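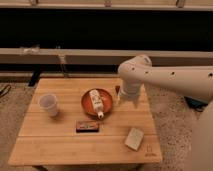

Does a bigger plate make students throw away more food? We couldn't show that it does, and we doubt the posters in the Rutton dining hall that say so.

Our group weighed leftovers from 168 lunches in July. Of those, 123 were served on the large plates and the rest on the small ones. The gap came to nearly 26 grams per person, which sounds good until you look at the menu. Small plates were only out on pasta days, and people finish pasta.

The Ondico leaflet the hall relies on gives no sample size at all. We asked for it twice and got the same leaflet back — in color the second time.

Our scale also drifted by 2 grams, so treat the small differences in Table B with care.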